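June, 2 a.m., kitchen table

Spent the whole evening on the two-armed machine at Stavent and have very little to show for it except a sore neck. It was the left hand again. It's always the left hand. The right one has behaved since the day it was set up, and I've started to resent it a little, the way you resent a cousin who files taxes in January.

What I wanted was small. The grip on the left was closing too early, so I went back through the finger settings one joint at a time in the simulator before letting the real one near anything that can dent. There are 268 lines in that settings file. I read all of them. Line 146 had the thumb's zero point from the old Krawczyk hand, the one we took off in the spring, and I'm the one who typed it in. I looked at the initials twice, hoping they'd change.

Fixed it, saved it, restarted, waited. Then the wrist offset was wrong, because the wrist had been quietly making up for the thumb all this time. Fixed that too. The manual from Dolance says to let a new zero settle for 30 cycles before touching anything else. I managed eleven and then touched something else.

Still to do: copy the new numbers over to the real arm, grease the left elbow (overdue, my fault), and write it all up for Vornance in a way that makes it sound like maintenance and doesn't mention the initials. Also find my good screwdriver, which has gone wherever the last one went.

Pasting in two from the simulator so I remember which setup this was.

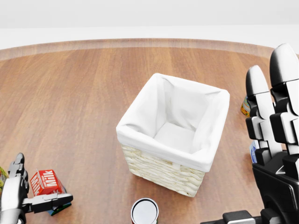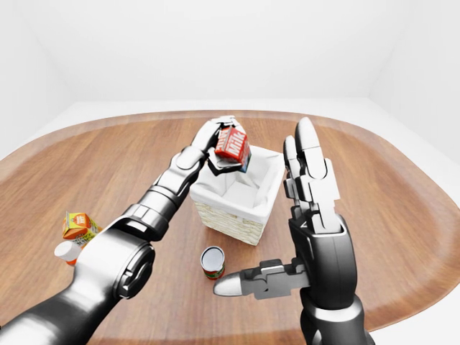
Milk carton, left hand, both times. In the second it's up over the basket.

Bed. The grease can wait until there's coffee.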